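MUSEUM AND ARCHIVE PRACTICE
Week 9 handout: Storage enclosures for small collections
Updated 11/26/21

Read before the tutorial. The Dorkitcombe case study at the end is assessable, and the reading list is on the unit page.

1. What an enclosure does

An enclosure is whatever sits between the object and the room. It keeps off dust and light, slows changes in humidity, and gives people something to lift other than the object. Small local collections usually can't afford to control the climate of a whole building, so the enclosure does much of the work.

We speak of three layers. The primary layer touches the object (tissue, sleeve, padded tray). The secondary layer is the box or tub. The tertiary layer is the cabinet, shelf or room. Most damage reported by small collections happens when something is moved between layers.

2. Choosing a material

Acid-free board is the default for paper, textiles and photographs. It breathes, takes a pencil label and can be cut to size. It gives little protection from a leaking roof.

Plastic tubs are cheap and let you check the contents without opening them. Polypropylene and polyethylene are generally accepted. PVC is not, as it gives off acidic vapour with age. Look for the recycling code on the base: 5 for polypropylene, 2 or 4 for polyethylene, 3 for PVC. If there is no code, don't use the tub for anything organic or metal.
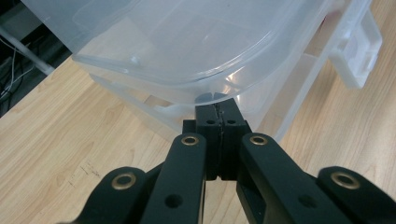
Sostari asked whether a sealed tub is ever worse than no tub at all, having seen mould on christening gowns that went into storage looking perfectly clean. Yes, it can be. If an object goes in damp, or the room swings between warm and cold, moisture is trapped and may condense on the inside of the lid. Let textiles and leather settle in a dry room before they are enclosed, and put in conditioned silica gel with an indicator card.

3. Humidity in practice

For mixed collections aim for a steady figure and accept some seasonal drift. Mould becomes a real risk when relative humidity stays above 65 per cent. In the Dorkitcombe store the logger reached 91 per cent in one corner over a wet fortnight, while the centre of the room stayed well below that. The corner shelf backed onto an outside wall with no air gap.

Points to note:
Keep shelving off outside walls.
Keep the lowest shelf at least 150 mm above the floor.
Place loggers where you expect trouble as well as where they are easy to read.
Recondition silica gel on a schedule and write the date on the bag. 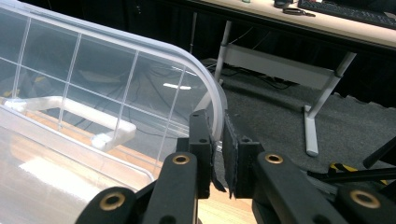
Fig. 2. Rim of a clear plastic container.

4. Labels and location

Every enclosure carries a location code and a list of accession numbers. Put the label on the short side that faces the aisle, and a duplicate inside. Lids get swapped, so never label the lid only. Use pencil or archival ink – ballpoint fades and can transfer.

The Ronduvitz catalogue uses a four-part code: room, bay, shelf, box. It is simple and has lasted through two moves. The Văduva system adds a colour for each donor, which caused problems once the colours ran out.

5. Case study: Dorkitcombe

The society holds about 2,000 items, mostly farm tools, glass negatives and clothing. It has 84 tubs of mixed origin and a one-off grant of $300. Write one page on how you would spend the money. State which items you would rehouse first, and which tubs you would keep in use. Marks are given for reasoning, and a plan that leaves part of the collection as it is can still score well.

Due the first week of December, through the unit page.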